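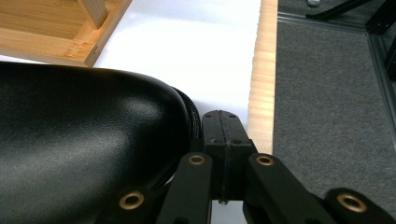
Conditioning black leather: how often, and do I need two products?

Asked by Daiane Marinho, 9/3/20
Filed under: Home care, Leather
Views: 1,308

I have a black leather armchair and two pairs of black dress shoes, all bought within the same year. The chair is starting to feel stiff on the seat and the arms. The shoes are fine except for small creases across the toes. The store sold me a tub of Hatura cream for the chair and told me not to use it on shoes. The shoe repair place sold me a tin of Etovero wax and told me not to use it on furniture. My mother used the same jar on everything in the house for years and her things held up.

What I want to know:

Is there a real difference between the two, or is this just a way to sell me two things?

How often should I do the chair? The label on the tub only says "regularly."

The stitching along the seams of the chair has some whitish stuff in it. I think it is old cream. How do I get it out without pulling the thread?

The chair is next to a window but does not get direct sun. No pets.

3 answers

Answer from Ademir Leite
Marked as helpful by 19 people

There is a real difference, but it is mostly about wax. Shoe polish has a lot of wax and usually pigment. On a shoe that is fine, the wax sits on top and you buff it. On a chair you sit on it, it gets warm, and it comes off on your pants. Black pigment on a light pair of pants is hard to get out. So the repair place gave you good advice.

Going the other way is less of a problem. A plain furniture cream with no silicone will not hurt a smooth leather shoe. It just will not give you much shine. I use one cream on my shoes and my couch, then wax on the shoes only, after the cream has had a night to soak in. Your mother's jar was probably a plain cream too.

Go light near the welt. Cream builds up in the stitching there the same way it does on your chair, and then it holds dust.

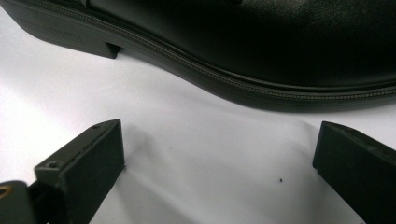

For the creases, put shoe trees in as soon as you take the shoes off. Cream will soften the leather a little but it will not take a crease out. Do not wear the same pair two days in a row if you can help it.

On how often: I do the couch every 6 months, in April and again in the fall. Most furniture leather has a finish on it and does not take in much. If you wipe on cream and it is still sitting there after 20 minutes, wipe it off and wait a couple of months before you try again. Putting more on does nothing but make it sticky.

Whitish stuff in the seams: soft toothbrush, barely damp, and brush along the seam, never across it. Wipe with a dry cloth as you go. If it does not move, put a little fresh cream on the brush. New cream loosens old cream. Then wipe it all off.

Answer from Genivaldo Guerra

Just use olive oil. Works on anything, costs nothing.

Comment from Raíssa Caldeira: Please don't. I did this to a bag and it went dark in patches and smelled bad by summer.

Comment from Genivaldo Guerra: never had a problem with it

Answer from Raíssa Caldeira

Agree with Ademir on most of it. Two things to add.

First, check that the chair is leather all the way around. On a lot of chairs the seat and arms are leather and the sides and back are vinyl. Cream does nothing for vinyl. Mine came from Fagundes and the tag under the seat said which parts were which — I had been creaming the back for two years. Look for a tag before you spend any more money.

Second, stiffness on the arms is often skin oil and dirt and has nothing to do with dryness. Clean first. A cloth wrung out in warm water with one drop of mild soap, then a cloth with plain water, then let it dry overnight away from the heater. If the arms still feel stiff the next day, then use the cream. Test it under the seat or somewhere else out of sight.

Comment from Daiane Marinho: Found the tag. Seat and arms are leather, the rest is not. I cleaned the arms and the cloth came away gray. Will try the toothbrush on the seams next.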